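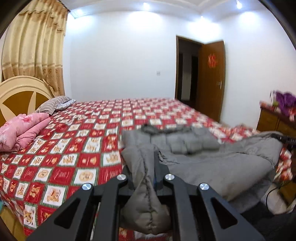 I bought the Tristham bedspread from Zolstead in December, in the red and cream squares. It has been on the guest bed for over 30 washes, so I can say how it holds up.

The print is a grid of red and cream panels with thin green lines between them. The cream squares have little cartoon animals, bears and ornaments in a golden tan. Some of the red squares have small white lettering. It is a holiday pattern to my eye, but we leave it out all year and the kids like it.

Size is generous. On our bed it covers the whole mattress and hangs well down the side. If you want the mattress hidden, it does that. The grid also makes it easy to put on straight – line up one green stripe with the edge of the bed and the rest follows.

The red bled a little in the first 2 washes. I ran it cold by itself and after that it was fine. The tan has faded slightly, the green has not. One hem came loose at a corner and I sewed it back by hand in 5 minutes.

It is not a warm cover. Our guest Rochelle Faulkner stayed a week and asked for another blanket the first night. I added a De Bruijn fleece under it and that was enough. It also slides if you sit on the edge a lot, and coats and bags get dropped on that bed all winter, so I straighten it most evenings.

Against our cream and tan headboard the colors are strong. If your room is quiet, look at the Drolo version in plain oatmeal first. I would buy this one again at the sale price, but I wouldn't pay full price for it.

Ademir Amaral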